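Clulidier Community Help > Home & Cleaning > Gadgets and Appliances

Can any robot clean a bathroom yet? (not just the floor)

Asked December 7, 2018
3 answers

Hi all, first post so be gentle! My sister-in-law and I run a little guesthouse outside Wedonora, 9 rooms, every one with its own bathroom, and the bathrooms are killing us. Beds I can do half asleep. Bathrooms are the bit where my back goes and I start looking up jobs in town.

Last November we bought an Omis robot vacuum on sale for $400 and it's been a bit of a hero in the hallways. It gets stuck under one particular dresser and it ate a phone charger, but I'd buy it again. So now of course I've got ideas. Is there anything out there that does the rest of it? I mean wiping the sink, scrubbing the tub, picking up the guests' shampoo bottles so you can wipe under them and then putting them back. We could stretch to $2000 if it saved us a couple of hours a day. I've seen videos of robot arms folding towels and pouring drinks, so it can't be that far off, can it?

My husband says I'm dreaming. I would very much like to show him this page.

Also the tubs are a mix. Five are ordinary built-in ones and the others are those freestanding ones that look lovely in the booking photos and collect fluff behind them.

Added a bit later: I'm not after a cleaner, we've tried, there's nobody within an hour's drive who wants the hours. And the water here is hard, so the taps go chalky if you skip a day.

Marked as most helpful (41 people found this useful)

Your husband gets this round, sorry! But I don't think you're daft for asking, and I reckon the towel videos have a lot to answer for.

I did housekeeping for six years before I got into fitting bathrooms, and I follow the robot stuff pretty closely because I'm nosy and because I'd love one to carry tiles upstairs for me. So here's how I see it, for what it's worth.

Your Omis works because the floor is the easy part of the room. It's flat, it's mostly empty, and if the vacuum bumps a wall it turns and has another go. No harm done. Everything above ankle height is a different sort of job, since something has to be picked up, held properly and let go in the right spot, and the thing being picked up might be full, empty, slimy or have its lid half off. You do all that without thinking. You can feel a bottle start to slide and you squeeze a bit harder before you've even noticed.

Take the bottle problem, as you brought it up. Two-fingered grippers are what I see most often when people are working on this, and for a plain upright bottle they suit the job fairly well. A tall cylinder is about the friendliest shape there is.
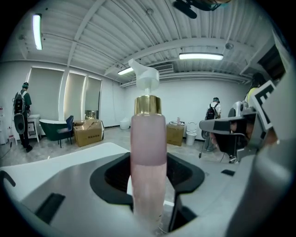
Pink pump bottle in the gripper, with the tub and toilets further back in the room.

Now picture that same bottle as your guests leave it. It's on its side in the tub, or wedged in a corner behind a razor and a wet flannel. And pump bottles have their own nuisance, which is the pump. Grab too high and you've squirted conditioner down the wall and made yourself another job. Hold it by the body and you're right, but then the machine needs to know which part is body and which part is pump, for every brand of shampoo anyone has ever packed in a suitcase. With the pretty see-through ones it's got to find the edges of something it can half see through, too. I've read a fair few people complaining about clear plastic and shiny metal throwing their cameras off, and a bathroom is basically a room full of clear plastic and shiny metal.

Then there's the scrubbing itself, which I don't think gets enough attention. Picking something up is a yes or no sort of thing, you've got it or you haven't. Scrubbing is about pressure. Too light and the soap scum laughs at you, too heavy and you've scratched an acrylic tub that costs more than the vacuum. I had a trainee once who took the shine off a brand new bath in one afternoon with the wrong side of a sponge, and he had eyes and two good hands and I'd told him!

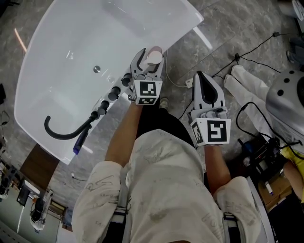 Freestanding tubs are a pain to clean even for a person, and I say that as somebody who puts them in for a living. You can't lean on a wall, you're bending over a rounded rim, and there's an outside to wipe as well as an inside, all the way round. Whoever chose them for the guesthouse clearly doesn't do the wiping (if that was you, my sympathies). The inside is the easy bit, one big smooth glossy bowl with a drain in it, and I could just about imagine a machine managing that on a good day. It's the edge where it falls apart. On this one you've got four black knobs in a row along the rim, then a hooked spout, then the hand shower lying against the outside, and you'd need to get a cloth around each knob without turning it. The person has a gripper in each hand, one holding a little cup sort of thing right up by the knobs, and it's still a human being deciding where both of those go. That's where I'd say the whole business is at. Grippers are decent. The deciding is what you can't buy yet, at least not for a bathroom and nowhere near $2000.

Same goes for the floor in that picture, by the way, with cables running over the tile. You'd step across without looking. Your vacuum would have them for breakfast, going by the phone charger.

What I'd spend some of the money on, and I've done this for a motel up the road from us (the Bogale, if anyone knows it):

Get the loose bottles out of the picture completely. Wall-mounted pump dispensers, lockable, one in the shower and one at the sink. Guests still bring their own but there are far fewer bits and pieces left behind to shift. The Bogale's owner grumbled about drilling the tiles and then rang me to do the other wing.

Buy a cordless spin scrubber with a long handle. It's a stick with a motor, not remotely clever, but it saves your back because you can do the tub standing up. Get one with a soft head for the acrylic and keep the stiff one for grout. Spare battery too, or you'll be stuck halfway through room six with a dead stick.

For the hard water, a squeegee hung in every shower. A surprising number of guests will use it if it's there. And wipe the taps dry last thing, which you probably know already.

For the fluff behind the freestanding ones, flat mop with a thin head, slid in sideways from each end. If there's less than a hand's width between tub and wall, then whoever fitted it was thinking about the booking photos as well.

Keep the Omis for the halls. If you want to run it in the bathrooms, lift the mats and bins first and shut the door on it while you do the bed. That alone might save you a few minutes a room.

As for when a real one's coming, I haven't a clue. I've been hearing "five years" for longer than five years. Happy to be wrong!

Second answer (12 people found this useful)

I'll stick up for the robots a bit. I worked in a packing warehouse until last year and we had an arm on the line that picked up tubs of face cream all shift and hardly ever dropped one. It was faster than me after lunch, I'll tell you that. So it's not that machines can't pick things up.

BUT, and this is the catch, everything came to it the same way. Same tub, same belt, same light over the top, same way up. If one tipped over it would stop and a fella had to come and stand it up again. We changed supplier once and the new lids were a tiny bit wider and it took 2 days of fiddling by the technician before it'd run properly. Two days for a lid. Your guests are changing the lids on you every night.

Agree with the answer above about the dispensers. Less stuff on the ledge is better whether you've got a robot or only your own two hands.

One thing I'd disagree on is the squeegee. We put them in at my mum's rental and people left them in the tub, on the floor, one ended up in the garden. Maybe your guests are nicer.

If you really want to be ready for when they do come, I'd think about making all the bathrooms the same as each other when you renovate. Same taps, same shelf, same spot for everything. It worked for the arm.

Third answer (1 person found this useful)

there's self cleaning toilets you can get, not a robot exactly but it's one less thing. dont know about tubs. my aunty uses vinegar for the taps and leaves a rag soaked in it wrapped round for a while, comes up good. check first if they're black ones though cos the coating can go

Comment from the original poster:

Thank you!! Husband has been shown the page and is being unbearable. Ordered the long handled scrubber and priced up dispensers for all 9 bathrooms, which comes in well under what I'd have blown on a robot. Good to know about black taps and vinegar because two of our tubs have them and I had the bottle in my hand.

And yes, the freestanding ones were my idea. There's not a hand's width behind any of them.

Comment from first answerer:

Ha, thought so. Measure the gap before you buy the mop, some of those thin heads are thicker at the hinge than they look on the box.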